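Grippers get new pads at Studdale
March 13, 2024

If you've been following my little updates from the Studdale workroom, you know the handheld grippers have been giving us grief since December. Well, this week they got their first real overhaul, and I'm pretty happy to be the one writing it up!

Quick recap for anyone new. The Sillden project uses a pair of handheld grippers to practice packing jobs, one for each hand. You squeeze, the fingers close, you put the thing in the box, you go again. It's simple work and it eats finger pads like crazy. Ours had gone shiny and hard at the tips, and anything in a slick wrapper just slid right out. I dropped the same bag of crackers five times in one afternoon and finally wrote it in the log in capital letters.

So on Monday we shut everything down and did it right. Old pads off, then a lot of scraping (the old glue had set like candy), then a wipe with alcohol and a long wait. I wanted to skip the wait. I was told no. New pads went on the right-hand unit first, pressed flat and left overnight under a stack of catalogs. While they sat, we went over the bolts with a small hex key and found 3 that would turn with barely any effort, all of them on the left-hand unit. That explains the clicking I've been complaining about for weeks, thank you very much.

The other thing we changed is the closing check. We used to do it with a block of foam, and foam will forgive you anything. Pillay, the shop that cuts our pads, suggested using stuff that's light and crinkly, with a bit of air in it, and going through a mixed pile of it. Snacks, in other words! I volunteered to do the shopping. The routine now is to pick up each item, hold it over the box, count to five, and look for any slipping or twisting between the fingers before letting go. If it turns, the pads aren't sitting parallel and you go back and shim one side.
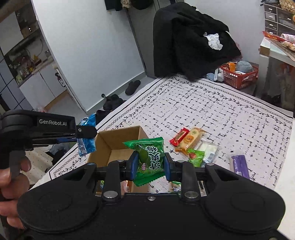
Two grippers, two snack packets and an open box during the closing check.

We ran 109 pickups on Tuesday and wrote every one of them down. Most of the misses came from the left hand, which needed one more thin shim before it quit twisting things. The flat packets were the hardest, and I still don't love how it does with anything that has a stiff seam along the edge.

Urero, who keep the schedule for all this, want the pads looked at again after around 1000 pickups, so that's the new number on the whiteboard. Spare pads are in the top drawer with the hex keys. Please put the keys back when you're done with them. The small one has been missing twice already this month and I had to borrow one from next door.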